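**Trarkik** is a reality competition series in which contestants live together in a closed house and perform weekly tasks to avoid eviction. It is produced by Virnum and hosted by Shaimaa Younis. The first season opened on Fri 16 August with 12 contestants and ran for 70 days.

## Format

Contestants are split into two blocks at the start of each week. The block that loses the main task is placed on the eviction list, and viewers vote to save one member. The host may cancel a single eviction per season - a power used once, in week four.

Food, bedding and personal clothing are held in a store room and bought back with points. Prices are fixed by the producers and posted on Mondays. A contestant who leaves the house by choice forfeits all points.

## Casting

Virnum received 1,779 applications for the first season and called 131 people to interview. Heloísa Bastos, a former soap actress, joined in week three as a late entry. She reached the final and finished second.

## Broadcast

The season consisted of 36 episodes of 50 minutes each. Daily episodes were dropped in October in favor of a longer weekend edition. A spin-off, *Grudik*, carried unaired footage and interviews with evicted contestants.

## Reception

Reviews were mixed. Critics praised the store room rule but found the early tasks repetitive. The voting system was revised for the second season, with a limit of five votes per account.

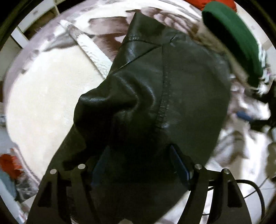 *Black leather jacket with a stitched center seam*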